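# 翻訳戯曲を声に出す(第9回の配布メモ)

2021年12月17日

前回の終わりに「次は台詞の話をします」と言って帰ったので、今日はその続きです。先週休んだ人は前回のメモの後半だけ読んでおいてもらえれば大丈夫、前半は私の脱線です(すみません)。
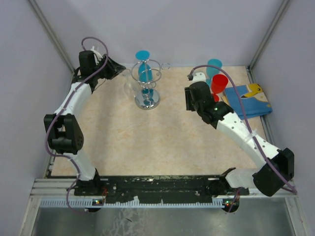

で、台詞です。翻訳された戯曲を初めて稽古場で読んだとき、私が最初に思ったのは「長い!」でした。黙読しているとぜんぜん気にならないのに、口に出すと息が続かない。相手役が待っている。待っている相手役の顔がだんだん困ってくる。この困った顔のことを今日はずっと考えます。

題材は引き続き、Solveig Backlund(ソルヴェイ・バックルンド)の『Neltberg』です。二幕もの、上演時間は休憩抜きで100分。前回配った抜粋を持ってきてください。忘れた人は隣と一緒に。訳は私が昔やった上演用の台本で、出版されているものではないので、外に出さないでね。

## 1. まず、おさらいを少し

『Neltberg』は架空の港町の名前で、主人公の姉妹がこの町に帰ってくるところから始まります。姉は町に残った人、と前回うっかり板書しましたが、あれは間違いです。残ったのは妹のほう。ノートを直しておいてください。姉が出ていって、妹が残って、姉が友人を連れて戻ってくる。冒頭の「帰ってくる姉妹」というのも、妹は駅まで迎えに行って一緒に歩いてくるだけなんですが、ト書きにはふたりとも「帰ってくる」と書いてあるんです。ここ、私はすごく好きです。

一幕はほとんど台所、二幕は船着場。場面転換は一回だけで、登場人物は姉、妹、姉の友人、それと船会社Brolterの事務員。この事務員が二幕の頭にしか出てこないのに、やたら台詞がいい。オーディションをすると、みんなこの役をやりたがります。

## 2. 語順の問題

さて本題。日本語は動詞が最後に来ます。あたりまえなんですけど、芝居だとこれがけっこう大変です。

一幕の中ほど、妹が姉に手紙の話をするところを見てください。原文の語順をそのまま並べると、こんな感じになります。

> 燃やした、私は、あの手紙を、あなたがくれた、最初の冬に。

これを素直に日本語にすると、

> 私は、最初の冬にあなたがくれたあの手紙を、燃やした。

文としては何も問題ない。レポートなら満点です。でも姉役の人になってみてください。原文では、いちばん最初に「燃やした」が来るので、姉はそのあとの言葉を全部、燃やされたと知ったうえで聞くことになる。「あなたがくれた」も「最初の冬に」も、刺さり方が違うわけです。日本語のほうでは、姉は最後の最後まで何の話かわからず、「ああ手紙ね、うん、それで?」という顔で待っている。芝居がまるっきり別のものになっちゃうんですね。

じゃあどうするか。私の台本ではこうしました。

> 燃やしたよ。手紙。ほら、最初の冬にくれたやつ。

切りました。三つに。これで「燃やした」は先頭に来たし、姉が反応する時間もできた。ただし失ったものもあって、原文はひと息で言い切る長い文なんです。妹はずっと黙っていて、ここで初めて長くしゃべる。それを細切れにしたら、長くしゃべった感じが消える。稽古でそこを役者さんに指摘されて、私はその晩かなり落ち込みました。

結局どうしたかというと、本番ではこの形になりました。

> 燃やしたよ、あの手紙、あんたがくれたやつ、最初の冬に。

句点を読点に変えて、語順を倒置のまま残した。書き言葉としては行儀が悪い。でも口に出すと普通です。みなさんも友だちに話すときこういう語順になってるはずで、昼休みに学食で耳をすませてみるといいですよ、倒置だらけなので。

**板書用メモ:** 何を先に聞かせるか → 相手役がいつ反応できるか → そのうえで文の長さ

順番はこの順で考えます。逆から考えると、きれいだけど動かない台本になります。私は逆から考えて何本か失敗しました。

## 3. 人称と語尾

上の例で、しれっと「あなた」が「あんた」になっているのに気づいた人、えらい。

日本語の人称は選んだ瞬間に人物が決まってしまうところがあって、怖いです。「あんた」にすると、ふたりの距離は近い。でも少し荒い。「お姉ちゃん」と呼ばせる案もあって、演出家はそちらを推していました。私は反対しました。原文の妹は、一幕のあいだ一度も姉の名前を呼ばないんです。名前で呼ぶのは二幕の最後だけ。だから一幕では呼びかけをできるだけ薄くしておきたかった。

「お姉ちゃん」は呼びかけとして強いんですよね。客席に関係を説明してくれる便利な言葉でもあるんだけど、便利すぎて、妹が姉をどう思っているのかまで先に言ってしまう気がした。で、稽古の二週目までもめて、最後は「あんた」になりました。今でも正解だったかは知りません。みなさんが訳したら違う答えになると思うし、違っていてほしいです。

語尾のほうも同じで、いわゆる女ことば(「だわ」「のよ」)は翻訳劇の古い台本にどっさり出てきます。これを一律に消せばいいかというと、そう簡単でもない。事務員の台詞を見てください。

> お客さま、船は出ませんのよ。出ませんけど、お待ちになる?

私はここだけ残しました。事務員は窓口の言葉でしゃべる人で、制服みたいに語尾を着ている。姉妹にはない語尾を事務員だけが持っていると、二幕が始まったとたんに空気が変わってくれるんです。稽古場でここを聞いた照明さんが笑ってくれて、それで残すことに決めました(そんな決め方でいいのか、という質問は受け付けます)。

## 4. 間とト書き

Backlundのト書きには二種類の沈黙があります。直訳すると「間」と「静けさ」。使い分けが細かくて、前半は「間」ばかり、後半になると「静けさ」が増えてくる。

私の理解では、「間」は誰かが次の言葉を探している時間で、「静けさ」は誰も探していない時間です。これは私の理解であって、作者がどこかに書いているわけではありません。別の読みがある人はぜひコメントシートに。

困るのは、日本語の台本で「静けさ」と書くと役者さんが急に詩的になることです。遠くを見ちゃう。全員が遠くを見ている船着場を想像してください、ちょっとおかしいでしょう。だから台本では「静けさ」をやめて、行を一行あけるだけにしました。何も書かない。そうしたら、みんな普通に黙ってくれました。

もうひとつ、ト書きの時制。原文は現在形です。日本語で「妹、椅子に座る。」とするか「妹は椅子に座っている。」とするかで、その瞬間に動くのか、もう動き終わっているのかが変わります。稽古初日に必ず質問が出るところなので、訳す側が先に決めておくと、みんな早く帰れます。

## 5. 固有名詞と劇場の大きさ

地名と会社名はカタカナにするか、訳すか。『Neltberg』ではBrolterを「ブロルター」とそのまま音にしました。ただ、音が濁っていて聞き取りにくいので、最初に出てくるときだけ「ブロルターの船」と「船」を足しています。一回聞こえれば、あとは大丈夫。お客さんはちゃんと覚えてくれます。

姉の友人の名字Ekströmは迷いました。「エークストレム」が音としては近いらしいんですが、舌がもつれる! 役者さん三人が順番にもつれて、休憩になりました。台本では「エクストレム」にしています。固有名詞は、正しさと言いやすさの間のどこかで手を打つしかないです。

それから意外と忘れられがちなのが、劇場の大きさ。私たちがやったのはフォルラ(Folura)という小劇場で、客席は311。このくらいの広さだと、つぶやくような倒置文でも後ろまで届きます。その後、同じ台本を800席のホールで読む機会があったんですが、「燃やしたよ、あの手紙、」の「手紙」がきれいに消えました。語尾がすぼむところに大事な名詞を置いていたからですね。ホール版では「あの手紙、燃やしたよ、」に直しました。

そうすると、さっき散々言った「燃やしたを先頭に」という話が崩れるじゃないか、と思ったでしょう。崩れます。でも「手紙」が聞こえなければ何を燃やしたのかわからないので、優先順位が入れ替わるんです。台本はどこで誰がやるかで変わる。ここが出版される翻訳と上演台本のいちばん大きな違いだと私は思っています。

## 6. 今日の作業

抜粋の2ページ目、姉の友人がカップを割ってしまったあとの長台詞をやります。

1. ひとりで黙読して、原文の語順メモ(右側の欄)と見比べる
2. 二人組で、ひとりが読み、もうひとりは姉として聞く
3. 聞いていた人は「どこで事情がわかったか」に線を引く
4. 線の位置が原文メモとずれていたら、訳を直してもう一回

直した訳は行儀が悪くてかまいません。語尾がそろっていなくてもいいです。ただ、必ず声に出してから書いてください。書いてから声に出すと、書いたほうに引っぱられます。

早く終わった組は、友人が姉を何と呼ぶかも考えてみてください。私の台本では「きみ」になっているけれど、これもさんざん迷ったところで、再演するなら変えるかもしれません。

## 課題

自分の好きな外国の戯曲から台詞をひとつ選んで(10行くらいまで)、既訳と自分の上演用の訳を並べ、変えたところの説明をつけてください。説明は話し言葉でOK。原語が読めない人は、既訳どうしの比較でもかまいません。その場合は訳者名と出版年を忘れずに。

選ぶときのコツをひとつ。名台詞として有名なものは避けたほうがやりやすいです。みんなの頭にもう音が入っていて、そこから離れるのに時間がかかるので。地味な台詞、たとえば誰かにコートを渡すときのひとことなんかがおもしろいです。去年の提出で、私が三回読み返したのは「そこ、足もと」という訳でした。

提出は年明け最初の授業で、紙でお願いします。読みながら声に出して書き込みたいので、行間はあけておいてください。

## 質問への返事(前回のコメントシートから)

**「方言で訳すのはありですか」**
ありです。ただ、町に残った妹だけ方言、とやると一気にわかりやすくなりすぎるので、私ならまず姉のほうに少しだけ混ぜてみます。出ていった人の言葉がふと戻る、という感じで。

**「役者が勝手に語尾を変えたら怒りますか」**
変えた理由が聞きたいです。だいたいは訳が言いにくいせいなので、怒るより先にこちらが直します。一度だけ怒ったのは、二幕の最後で妹が姉の名前を呼ぶところに「ねえ」を足されたとき。あそこは名前だけで!

**「上演の映像は見られますか」**
記録はあるんですが、6月の公演のほうは音が悪くて、肝心の台所の場がよく聞こえません。年明けに抜粋の音だけ持ってきます。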